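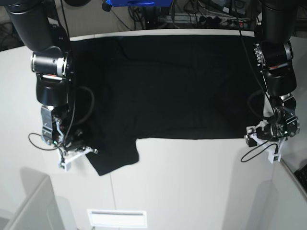

Black garment on the white table, a flap hanging down.

Which wax is fastest when you don't have money? A project report on glide at Clinderell
By Nadhirah Gunawan, Sirkmont Outdoor Recreation Program

I learned to cross-country ski two winters ago on borrowed skis with no wax on them at all, so when we had to pick a project for Snow Sports Science I already knew what mine would be. Does the expensive stuff make a difference for a regular person on a regular trail? Everybody on our club team has an opinion and they will share it with you for the whole van ride.

I compared 3 setups. One was Rizzi, the hot wax you iron on and scrape. One was Elum, the rub-on paste that takes five minutes and smells like oranges. The last was plain bare base, cleaned and brushed. All of it went on the same model of ski from the rental room, same length, same boots, same me (I wore the same jacket every time too, even when I really wanted the warmer one!).
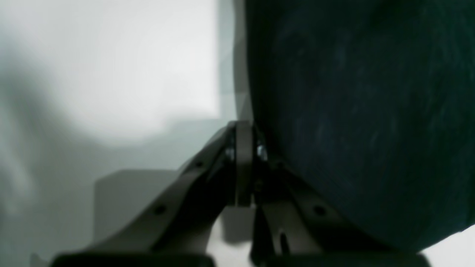

Reading time: 3 min

The test hill is the gentle one behind the Clinderell warming hut. I marked a start line with a ski pole, stood on it, lifted my poles and let myself roll. No pushing, no skating, just tuck and wait. From there I had 180 meters of groomed track before it flattens out and turns into the woods. My lab partner stood at the bottom with a stopwatch and yelled the time at me, and I wrote it on my hand and later in a notebook like a normal person.

All the runs were in February, in the morning before the school groups showed up. I tried one set after lunch and threw it out. The sun had gotten to the track by then and my times were all over the place, so please don't ask me about those.

Rizzi was the fastest on the cold mornings, and I could feel it before I heard the time. Elum was a close second, closer than I expected, and on the one morning with fresh snow I couldn't tell the two apart. Bare base was slow and also kind of grabby, especially in the shady part near the top. I fell over once on bare base. I'm counting that as data.

What I'd change: more runs, for sure, and a real timing gate instead of yelling. I'd also like to know how long each wax lasts. I did ski 800 meters on the flat loop between two of the Elum runs to see if it wore off, but the track was filling in with snow by then and I don't trust what I got.

For my own skis I bought the Elum. I don't own an iron, and my roommate has already said no to wax shavings in the kitchen.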